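List: lab-hardware-talk
Subject: Re: Vidlow drive swap kit, anyone running one?
From: Chunhua Xiong

Replying on-list because two people asked me off-list and I'd like to type this once.

On a morning in February, Leone support wrote:

> Hi all. Jumping in as the reseller. The Vidlow drive swap kit is a
> complete package for pulling and reseating failed drives with the
> arm you already own. You get the finger set, the Plover software
> add-on, a wrist camera mount and a day of remote setup. Most
> customers are up and running in one afternoon. It handles all
> common caddies with no changes to your rack, and a swap takes
> 40 seconds. After that it pays for itself. Happy to arrange a
> 62-day trial for list members.

Some of that I can speak to. We have had the trial kit for a while now and I'm the one who has to write the yes or no.

"Up and running in one afternoon." The fingers bolted on in an afternoon, sure. The Plover add-on loaded on our UR pendant without a fight, and I'll give them that, I've had worse from bigger outfits. But up and running to me means I can go get coffee. It took us 6 working days to get to where I'd leave it alone with a chassis, and a good part of that was teaching positions by hand, which the flyer says you don't do. The remote setup person was pleasant and kept asking us to redo the same calibration.

"All common caddies." Whose list? I asked for it twice and got a PDF with the logos of three server makers on it and no part numbers. We have two kinds here. The blue ones it grips fine. The older kind has a latch that sits lower, and the finger rides over it unless you shift the approach by hand and save it as a separate program. The answer from Leone was that the older ones are "legacy." Fine, but they are what's in half our racks, and I'd bet in half of yours.

"No changes to your rack." We had to retie every cable near the cell and move a power strip. Maybe that counts as no changes to the rack if you're strict about what a rack is.

The 40 seconds. I timed it with my phone. From grip to drive out, yes, you can get that number. It leaves out the camera check at the start, it leaves out the trip to wherever you set the old drive down, and it leaves out putting the new one in. I make the whole job more than 15 minutes when you count rolling the cart over and getting it square to the chassis. I can swap a drive by hand before the arm has finished looking at the first bay. I know that isn't the use case. The use case is a whole shelf of them overnight, and that's the test I want to see, and it's the one thing they have no video of.

What bothers me more is force. The spec sheet gives a grip force but says nothing about side load while the caddy is on its way out of the bay. These are hard disks we want to read afterward.

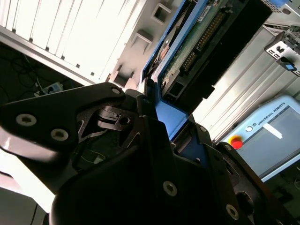
I asked whether anyone has pulled logs from the drives before and after a run, so we could compare error counts over a batch. Leone said they'd pass it to Vidlow. Vidlow said the question belonged with Plover. I have not heard from Plover. If somebody on this list has done that comparison, even on a few scrap drives, I would take that over any number of flyers.

Price, for those who asked: the quote has the hardware on one line and the software as a yearly fee, and the second one is where you should look. When the fee lapses the fingers still open and close but the bay-finding goes away, so you own a gripper that needs everything taught again. Ask them to put in writing what happens in year two. We asked and the wording changed between drafts.

Skuvau came up earlier in the thread as the cheaper option. I've only seen the demo, so take this for what it is. Their fingers look simpler and they don't promise as much. They also told me straight out which caddies don't work, which made me like them more than the demo did. No trial, though, you pay a deposit.

Where I am today: not a no. I'd sign for the fingers alone if they sold them that way, and they say they don't. I won't sign for the yearly fee until I see an overnight run on somebody's real shelf with the failures left in.

Leone, if you're still reading, the part number list would be a good start.

Chunhua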